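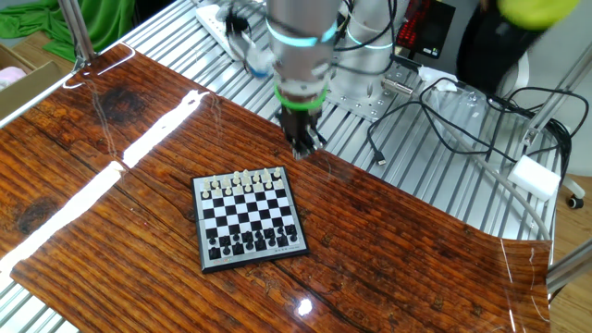
Can you still buy a decent travel chess set that won't lose its pieces in the bottom of a bag? Look for one where the board folds over the pieces and closes with a proper catch, and give it a good shake before you pay.

Home Visits Games Rainy Days Contact

A day among the little boards at Givstead

2020-04-25

I've been meaning to write up the Givstead Travel Games Fair for ages, and since I finally found my notebook (under the car seat, with a muesli bar wrapper stuck to it) there are no more excuses. It's a one-day fair in the old wool store, and it's all about games that are made to go places. Chess mostly, but draughts, backgammon, cribbage and a whole trestle of dominoes too. If you have ever played on a train with your knees as the table, this is your crowd!

We drove up from Osby the night before, which I'd recommend, as the car park is small and the paddock behind it gets boggy. Doors opened at ten and there was already a cheerful queue, lots of kids, plenty of grandparents, and one fellow in a terrific knitted vest with a chequered front. Entry was a gold coin and you got a stamp of a knight on your hand. Mine lasted three showers.

The wool store itself is half the fun. Those big sawtooth windows let in the most beautiful light, and the floorboards still smell faintly of lanolin. The stalls ran down both sides with playing tables in the middle, and the rule was simple: if it's on a middle table, sit down and play. I must have sat down at a dozen of them before lunch.

What I love about travel chess is how many ways people have found to solve the same problem. You've got to have 32 pieces that stay where you put them, on a board small enough to carry, and you still have to be able to tell a bishop from a pawn. The plain black-and-white sets with a plastic surround are the ones I keep coming back to. A grey and black frame doesn't look like much on a shelf next to the fancy inlaid numbers, but put it down on a nice bit of varnished timber, white pieces lined up on their two rows and black on theirs, and it has a lovely crisp look about it. The board is easy to read, too. My eyes aren't what they were and I can't be squinting at brown on slightly darker brown.

I had a long natter with Marcelle Ferrand, who repairs old sets and had brought a suitcase full of them. She let me handle a peg-in set with holes so worn that every piece leaned like a drunk, and then one she'd already fixed, with a neat sleeve in each square. Gorgeous work. She reckons the pegs go first on the rooks, as people like to grind them in when they castle.

"Everyone asks me which one is the best," she told me. "I ask them where they're going to be sitting."

She's right, I think. Magnets are terrific in a car but a bit of a nuisance on a picnic rug, where you're forever brushing bits of grit off the bases. Pegs are slow but they'll cope with a ferry. Loose pieces are for a calm table and a patient opponent.

The Hollis room at the back was given over to a display of older sets on loan, and I nearly missed it because the sign was behind the tea urn. Don't make my mistake! There were wallet sets with flat pieces that slide into slots, a tin one small enough for a shirt pocket, and a correspondence player's notebook open at a game that had gone on for years. I could have stayed in there all day, but it was warm and somebody's toddler had found the light switch.

After lunch (pumpkin soup, a roll, and a slab of caramel slice that I'm still thinking about) came the quick-play event, the Peron Cup. You play on whatever travel set is at your table, 20 minutes a side, and you move along after each game. I drew a magnetic board first and won, to my great surprise. Then I drew a peg set against a girl of maybe eleven, and she took me apart. She could seat a piece one-handed without looking. I was still fiddling with my knight when she started eyeing off my queen.

The organisers read out the attendance at prize-giving: 1,167 through the doors, their biggest yet, and a big cheer went up from the soup counter. I've been to larger games fairs, but I can't think of a friendlier one. People talk to you while they set up. It's a nice moment in any game, both of you putting out the back row and the pawns, middle of the board still empty, and no one's made a mistake yet.

I came home with 2 sets, and I'd only meant to buy one. The first is a plain folding one for the glovebox. The second is a scruffy draughts board with a missing hinge — Marcelle talked me through fixing it and drew a little diagram on the back of my raffle ticket. I've had a go at it on the kitchen table and it's holding so far, though the screw sits a touch proud and catches on the tablecloth.

A few bits for anyone thinking of going. Bring cash, as the card machine was sulking. Bring a cushion too, because the benches are hard, and get to the caramel slice before one. The last bus back to Osby leaves from the front gate at half past four and it doesn't wait.

14 comments Share 30

More from Visits
Button collectors' day at the Osby hall
Two hours in a marble run workshop
The Hollis jigsaw swap
Cribbage boards, and the people who carve them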